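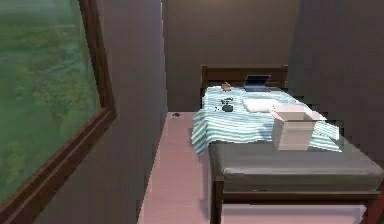

23. August 2021
Wutwood, Schlafzimmer und Flur, Lauf 3049

Eigentlich wollte ich heute nur die Greifaufgaben auf dem Bett durchlaufen lassen und dann in Ruhe die Auswertung vom letzten Mal fertig schreiben. Daraus ist nichts geworden, und ich schreibe lieber gleich auf, was passiert ist, solange ich es noch in der richtigen Reihenfolge zusammenbekomme. Araba, falls du das hier vor unserem Gespräch liest: Das Wichtigste steht in der Mitte, der Anfang ist wie immer etwas Geplauder.

Kurz zum Stand: Urkia läuft in Prernine, der Überwachungsteil (Falcão) ist der gleiche Build, der auch auf die echte Plattform soll. Das war ja der ganze Sinn der Übung, dass wir da keine eigene Simulationsversion pflegen. Tempolimit in Innenräumen wie gehabt, Schutzfeld vorn und hinten aktiv, Arm in Transportstellung, solange die Basis fährt. Aufgabe für den Lauf: zwischen Wand und Bett einfahren, den Karton anfahren, Greifpose einnehmen, wieder raus, durch die Tür in den Flur bis zum roten Korb.

Der erste Teil ging erstaunlich gut. Der Streifen neben dem Bett ist wirklich eng, und die herunterhängende Decke hat uns letzte Woche noch regelmäßig Fehlalarme im seitlichen Schutzfeld beschert. Mit Naomis neuem Filter für weiche Kanten fährt Urkia jetzt sauber daran vorbei. Auch das flache dunkle Ding hinten auf dem Boden wurde als Hindernis eingetragen und die Basis blieb davor stehen, so wie es sein soll. Ich hatte mir schon einen Tee geholt und war, ich gebe es zu, ein bisschen zu zufrieden mit uns.

Dann der Rückweg. Urkia dreht, fährt am Fußende vorbei, richtet sich auf die Türöffnung aus, alles im erlaubten Tempo. Genau auf der Linie, wo der rosa Boden aufhört und das Holz anfängt, springt die Sollgeschwindigkeit hoch. Kein Rampen, kein Ruckeln vorher, einfach hoch auf den Maximalwert der Basis. Falcão meldet nichts. Das Schutzfeld meldet nichts. Urkia schießt in den Flur, erwischt den roten Korb und kommt erst zum Stehen, als sie am Schrank hinten anstößt. In der Simulation kostet das gar nichts, man drückt auf Zurücksetzen und der Korb steht wieder da. Mir ist trotzdem kurz anders geworden, weil ich sofort den Flur vor unserem Labor vor Augen hatte, und da stehen eben keine simulierten Körbe herum.

Ich habe den Lauf angehalten, das komplette Log gesichert (liegt im gemeinsamen Ordner unter der Laufnummer) und die Szene zurückgesetzt. Danach den Blick auf die Tür gestellt, Kommode rechts, Leiter links, und die Durchfahrt im Einzelschritt wiederholt.

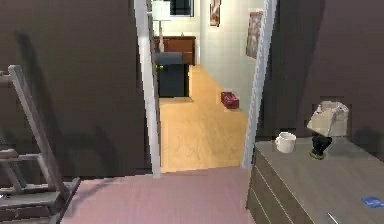

Im Einzelschritt sieht man es dann ziemlich schnell, wenn man weiß, in welche Spalte man schauen muss. Falcão holt sich das Tempolimit aus der Zone, in der die Basis gerade steht, und die Zone hängt in Prernine an der Bodenfläche. Schlafzimmer und Flur sind zwei getrennte Flächen, und an der Schwelle stoßen sie nicht exakt aneinander. Für einen winzigen Moment steht der Bezugspunkt der Basis also auf gar keiner Fläche. Die Zonenabfrage liefert leer zurück, Falcão findet kein Limit, und »kein Limit« wird an der Stelle als »unbegrenzt« gelesen. So weit schon schlimm genug.

Was mich mehr beschäftigt, ist der zweite Teil. Im Flur gibt es wieder eine gültige Zone, das Limit hätte also sofort zurückkommen müssen. Kommt es aber nicht. Die Abfrage wird nur bei einem Zonenwechsel neu ausgelöst, und der Wechsel von »leer« auf »Flur« zählt im Code nicht als Wechsel. Der leere Wert bleibt einfach hängen, bis man irgendwann in den nächsten Raum fährt. Und am Zonenobjekt hängt auch noch die Reichweite des Schutzfelds - ohne Zone Reichweite null, deshalb die Stille von der Seite. Ein einziger leerer Wert schaltet uns damit zwei Schutzfunktionen gleichzeitig ab. Das habe ich mir dreimal angesehen, bevor ich es geglaubt habe.

Naomi Ogola habe ich dann dazugeholt. Ihr erster Gedanke war, die Bodenflächen in Wutwood einfach ein Stück überlappen zu lassen. Das können wir gern machen, ich möchte es nur auf keinen Fall als Reparatur verbuchen. Auf der echten Plattform kommt die Zone aus der Karte, und unsere Karten haben an den Türen garantiert auch solche Nähte. Sie hat das nach kurzem Überlegen genauso gesehen und dann gleich angefangen, im alten Kartenmaterial nach Lücken zu suchen. Ergebnis steht noch aus.

Zum Reproduzieren: Durchfahrt durch dieselbe Tür 10 Mal wiederholt, mit leicht verschobenen Startposen. Der Fehler kommt nicht jedes Mal. Wenn der Abtastzeitpunkt ungünstig (also für uns günstig) liegt, springt der Bezugspunkt von einer Fläche auf die andere, ohne die Lücke zu treffen. Das erklärt wohl auch, warum wir das so lange nicht gesehen haben. Bei langsamer Fahrt trifft es einen eher, was ich ein wenig gemein finde.

Was ich geändert habe, vorerst nur in meinem Zweig:

Leere Zone bedeutet jetzt Halt. Kein reduziertes Tempo, kein letzter gültiger Wert, Halt mit Meldung.
Das Limit wird in jedem Zyklus neu gelesen, unabhängig vom Zonenwechsel.
Die Reichweite des Schutzfelds hat einen festen Mindestwert, der nicht mehr vom Zonenobjekt kommt.

Damit bleibt Urkia jetzt gelegentlich auf der Schwelle stehen und will quittiert werden. Das nervt, und wir werden uns für die Türen etwas Besseres überlegen müssen, aber so herum ist es mir deutlich lieber.

Offen:

Araba Tetteh muss die Änderung an Falcão gegenlesen, vorher geht da nichts in den Hauptzweig. Bitte auch auf die Quittierlogik schauen, da bin ich unsicher.
Über Nacht 500 Durchfahrten mit zufälligen Startposen, Lücke absichtlich offen gelassen. Skript ist vorbereitet, ich starte es, bevor ich gehe.
Echte Plattform bleibt bis dahin aus. Zettel hängt am Hauptschalter. Der Termin im September für die ersten Fahrten im Flur ist damit erst mal offen, ich sage den anderen Bescheid.
Nachsehen, ob die Armgrenzen auch am Zonenobjekt hängen. Ich fürchte, ja.

Nachtrag: Armgrenzen hängen nicht dran, die kommen aus der Konfiguration. Uff. Skript läuft.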